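Home > Student Work > Domestic Design Module > Group Reports

Folding Under Pressure: A Report on Towels
Ehab Benmoussa, Kevach group

Our brief was to pick a household chore and find out why people do it badly. MacLeish had already bagged ironing, so we got towels. The question became whether a towel can be folded so that it stacks well, comes off the pile in one piece and still looks like somebody cared. My mother says yes and has declined to be interviewed further.

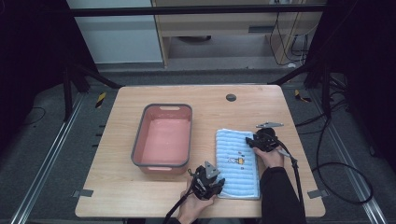
Most folding advice assumes a bed, and a bed is a terrible surface. It sags, and you lose your corners in the duvet. We moved to a table in week two and the arguments got shorter. A pale blue towel with ribbed stripes turned out to be a good subject, as the ribs give you something to line the edges up with. The pink basin stayed on the table beside it, which left less elbow room than I'd have liked but felt true to most people's kitchens.

We compared the Silto fold (halves, then thirds) with the Drallura fold (thirds, then halves). We had named them before noticing how alike they were, and by then the poster was printed. The poster cost us 11 pounds.

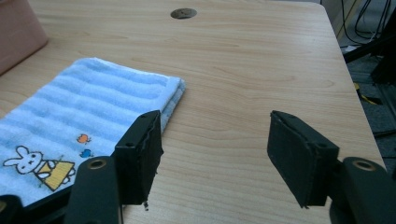

Silto gave the flatter pile. Drallura gave a thicker front edge, and our testers preferred it on a shelf, possibly out of pity. Neither survives a teenager pulling from the bottom.

The full write-up ran to some 4000 words and the limit was 2796, so the section on flannels has gone. It was the best section. Anyone who wants it can ask me before November.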